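What I learned from walking to Brellmont

I got back on Saturday evening, boots off at the door, and I still haven't stopped talking about it, so my poor family have begged me to write it down instead. Here goes!

For anyone new, our parish at Horetthorpe has had a walking group for years, and every May we do one proper pilgrimage together. Usually it's a day out with sandwiches. This time we walked to the shrine at Brellmont over a good many days, with a Mass every morning if there was a priest to be had and Morning Prayer by the roadside if there wasn't. The whole way is 242 kilometres if you don't get lost. We got lost.

I'd always thought of a pilgrimage as a sort of holy hike, with the praying done at the end when you get there. I was so wrong about this and so glad to be wrong. By the second morning the psalms had got into my feet. I'd be plodding up a lane behind Sushil Bansal's enormous rucksack and find that I'd been saying "I lift up my eyes to the hills" for half an hour without deciding to. I have said that psalm all my life (mostly at funerals) and I don't think I'd ever prayed it until I had a hill to look at.

The Psalms of Ascent, 120 to 134, were our set text, if you want to try it yourself. They're short. Some of them are only three verses, and you can learn one before lunch. Sushil had us take one a day and swap favourite lines over supper, and there was a really lively argument about whether 131, the one with the weaned child, is about contentment or about giving up. I'm on the contentment side and will not be moved!

The night at Trunau was the one I'll remember longest. The church there is tiny and they leave it unlocked for walkers, with a kettle in the vestry and a visitors' book going back further than I could make out by torchlight. A lady from the village came in to do the flowers and stayed for Compline with us. She knew the Nunc Dimittis by heart and sang it quite alone, a bit flat, and I had to look very hard at the floor.
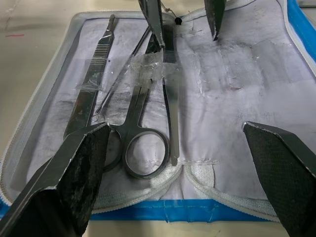 I ought to say something about silence too. We kept the first hour of each day without talking, and I was dreading it, being me. By the end I was cross when the hour was over. You notice who is struggling, and you slow down for them without making a fuss. I'd like to bring some of that home - perhaps ten minutes before the Sunday service with the chatter switched off? I'm going to ask.

Then the last climb, which is 200 steps up from the river, and at the top the shrine door standing open and somebody practising the organ. We went in just as we were, muddy and hungry, and knelt down in a row. I had a long list of people to pray for and couldn't remember a single name for a good five minutes. I think that was all right. I got to them in the end, including everyone who left a request in the comments last month.

We're hoping to go again next year, and there'll be a shorter option of 2 days for those who can't get away for longer. If you'd like to come, leave me a note underneath. Bring two pairs of socks more than you think you need, and a small psalter that you don't mind getting rained on.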